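Section 4: Sorting and Storing Your Ferrules

Welcome back! If you have worked through the crimping section, you will have noticed how quickly the little ferrules get away from you — one bump of the elbow and they are under the fridge. The Clider ferrule kit comes with 800 pieces in sealed bags, and we do suggest you take a quiet half hour to set them up properly before you start any real wiring.

What you will need

The compartment box, the bags of ferrules, a shallow tray or baking sheet, and a good lamp. A cup of tea is optional but recommended.

Setting up the box

1. Lay the box on a flat table and undo both latches. Open the lid all the way back until it lies flat.
2. Wipe out the compartments with a dry cloth. Please don't use a damp one.
3. Open one bag at a time over the tray and tip the ferrules out gently. Pick out any with a bent or flattened tube and throw them away.
4. Pour the good ones into a compartment, and finish that colour before you open the next bag.
5. Check the size printed on each empty bag against the chart on the back cover, then write it on your own card and keep the card with the box.

Note: Collar colours differ from one maker to another. If you top up with Lekota ferrules or any other brand, go by the size on the packet and never by colour alone.

Caution: Ferrules are small enough to swallow. Keep the open box well away from young children and pets.

Choosing an order for the colours

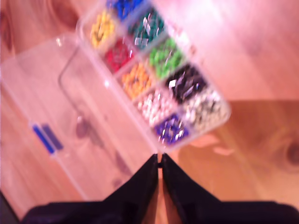
The order is entirely up to you, and there are nearly as many favourites as there are people who crimp. Some like to go by wire size and others put the ones they reach for most nearest their working hand. Whatever you choose, try to keep colours that look alike under a dim lamp from sitting side by side. With yellow, then red, then orange running down one column, it pays to look twice before you pick, and the same goes for the dark teal-green next to the bright green.

Closing up

6. Level each heap with a fingertip so that nothing stands above the dividers.
7. Lower the lid slowly, then press both latches until they click.

Refill bags are sold under part number 1352.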